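Trerkby depot open day, October: receiving, ripening and mixed packing

The Cherkaoui depot at Trerkby opens to outside visitors in October. Registration was at the side gate at 9 in the morning. Visitors were issued a hairnet and a vest and told to leave bags in the office. The route covered receiving, the citrus line, the ripening rooms and the mixed packing tables, in that order.

Receiving has five dock doors. Two were in use. Pallets come off the truck, are scanned, and stand in a marked lane until the inspector has opened a carton from the top layer and one from the bottom. The inspector checks the stem end first on apples and pears, the button on citrus, and the skin and firmness on kiwi. Rejected cartons get a red sticker on the short side. The sticker is placed where the lift driver can see it, and the carton goes to a separate cage.

The citrus line is a Camero roller grader. Mandarins pass over rollers set at widening gaps and drop onto side belts by diameter. Fruit with a leaf or long stem left on tends to ride sideways and drop at the wrong gap, so a worker with snips stands ahead of the first roller. The belts are padded at each drop. One pad had split and was held with tape, and the fruit on that belt was being checked by hand. The grader was stopped twice while we were there, both times to clear leaves from the sensor.

Ripening takes up the back wall. Bananas enter green and are moved through the rooms by stage. There was a color chart on each door, heavily faded on the one nearest the loading side, and the staff there used a newer copy clipped to a board. Room 11 was empty and open, so we could see the fan layout: cartons are stacked with the hand holes facing the airflow and a tarp is pulled over the top of the aisle between two rows. The seal at the foot of the door is checked at every loading.

Mixed packing interested me most, as our store in Trillton sells assorted fruit for home delivery and has more damage claims on it than on any single-fruit box. The depot packs by hand. Heavy, hard fruit goes in first and against a wall of the container. Soft fruit follows, with bananas last. Their packers work to weight, and the final piece is chosen to bring the scale into range, usually a mandarin or a kiwi. 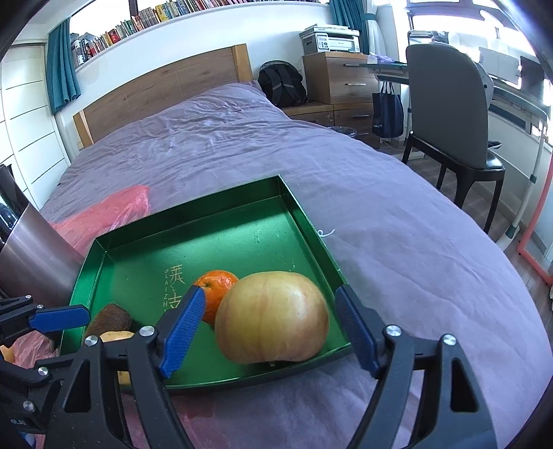
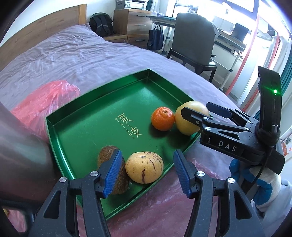
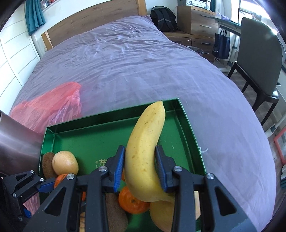 Mixed fruit has a separate problem once it leaves the box, and the depot's handout gives it half a page. In a carton the pieces are held by each other and by the walls. In a shallow tray at home they roll, and they roll further if the tray is on a soft surface. The last picture, with the banana held almost upright over a green tray on a duvet, is a fair case: the fruit is packed into the near half, with kiwis and mandarins close to a pale yellow pear. Smooth glossy metal gives round fruit little grip. The handout recommends a paper or cloth liner for trays of this type and a level, firm base.

On bananas the handout says to lift them out first and put them back last, which matches the packing order at the depot. It also says to keep them away from ripe apples if they are meant to last the week. Freckled bananas are described as ready to eat and are not a cause for a claim. We have been accepting such claims at Trillton and should stop.

Kiwi is listed as safe to store beside apples only if it is wanted soft. Pepino melon has no entry. I asked at the packing table and was told to treat it like a ripe pear: single layer, nothing on top.

Two points to follow up. The depot uses a divider across the middle of its mixed box, folded from one piece of card, and will send a flat sample. They also change the box lid at the end of the month to one with larger vent holes, and our current labels will overlap the holes if placed in the usual position.

Parking was limited. The lot behind the cold store is reserved for trucks until noon, and visitors are directed to the gravel strip by the rail fence.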